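This site uses cookies. Accept | Settings

Graltcombe Forum > Kitchen & Home
Posted by jinitard42, Wednesday

Is a folding table all right for daily meals? Ours has a smooth pale top and wobbles a bit. We mostly use mugs and plastic bowls.

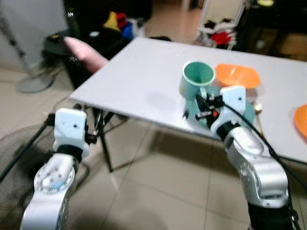
It cost 60 pounds and I don't want to spend 245 on the Cosstead one.

eyvindsson_k wrote:
Fine for 2 people. Check the leg catches and keep mugs away from the edge.

tealpot wrote:
Disagree. I had one for a year and it drove me mad -- get a proper table.

jinitard42 wrote:
No space for one. Will tighten the legs first.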